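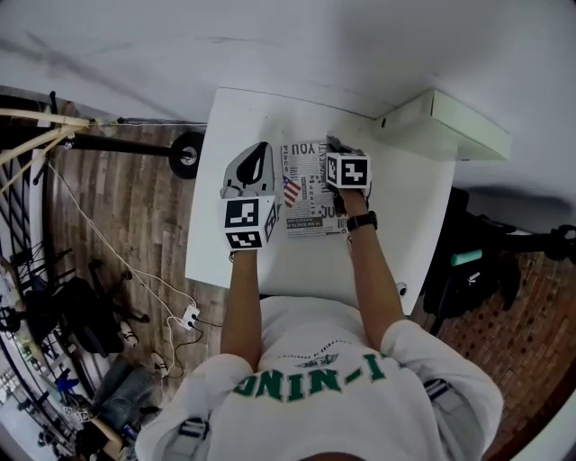
Home Talks Notes About Contact
4 min read

Speaker notes: Does folding the paper save anything?
Izzati Lau, Devton, Jul 10, 2019

Start slow. Ask who still keeps old newspaper at home. Wait for hands.

My problem with the Lelby method: it says a sheet folded flat takes up less room than a sheet balled up. Fine. Then it says you'll reuse it. Will you? I kept 200 sheets from April on. I used 7, mostly under muddy shoes.

Folding on a table. Press the crease at the edge, then turn the sheet. Lelby claims a second pass makes a sharper fold. I tried it both ways and couldn't tell them apart. Laine Ramanauskas says she can. I have my doubts.

(pause, drink water)

Newsprint with heavy headlines rubs off on white tabletops. The handout skips this. Wipe down after, or put a cloth under it.

Retno will ask about wrapping dishes. Crumpled works better there, so why fold first? Say that plainly.

If time is short, drop the Bikden drawer story. Keep the part on recycling day, where a flat stack ties up easily and a bag of balls blows down the street.

Questions. Endang has the mic.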